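Print this page | E-mail this page

Local games blacked out on the radio stream, is there a way around it?

Hamish Tomoana

I moved to the other side of Atudbridge in October and my kitchen radio can't hold the AM signal after dark anymore. During the day it is fine. Once the sun goes down I get a buzz and a Spanish music station on top of the play-by-play. So I started using the station's own stream on my laptop, and that works for the talk shows, but when the hockey pregame starts the stream switches to a loop of old interviews. It stays that way until the postgame call-in show.

I already tried logging out and back in, and I tried a different browser. I called the station and got a voicemail. The message on the player says "not available in your area," but I am 6 miles from the arena. Is this a setting on my end? I don't mind paying a few dollars if there is a legal way to hear the home announcers. I don't have cable and I'm not looking to get it just for this.

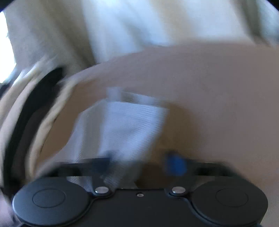
Kazimiera Jakubowski

It isn't a setting on your end. The station has the rights to carry the games over the air and that's it. The league keeps the rights for anything that goes over the internet, so the station has to put something else on the stream while the game is on. The "not in your area" message is what their player shows any time a program is blocked. It shows the same thing to people in other states.

What you want is the league's audio pass. It is a separate thing from the video package and a lot cheaper. You make an account, pick the team, and there should be a choice of home or away feed for each game. Make sure it's set to home before the puck drops. Mine went back to the away feed after an update and I listened to most of a period before I noticed. Audio isn't blacked out for local listeners the way the TV games are, at least not for this team.

Two things to know. The feed runs behind the live action, close to a minute on my phone, so turn off score alerts. And the pass carries the game only. If you like the pregame with the old Kultden crew, you still need the radio for that part.

Check the renewal date too. It bills again at the start of the season unless you turn that off under your account.

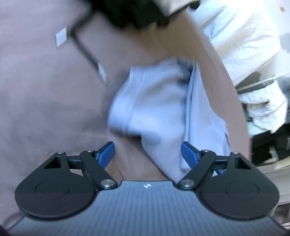 Photo: Chrysanthi Vrettos

Lambros Michailidis

same problem here, gave up and read the score in the morning

Iraklis Vasilakis

Before you pay for anything, try a better antenna. The station drops its power at sunset, and if you moved to the east side you are now on the weak side of the pattern. I had the same buzz. I bought a passive loop antenna, set it next to the radio by a window and turned it until the other station faded. You don't have to plug it into anything. It took 3 evenings of moving it around to find the right spot.

Also unplug phone chargers and LED lamps near the radio one at a time and see if the buzz changes. In my house it was the charger for a cordless drill.

If that doesn't help, get the pass Kazimiera is talking about. The radio is still better if you watch the TV with the sound off, as the delay on the app makes that hard to line up.

Print this page | E-mail this page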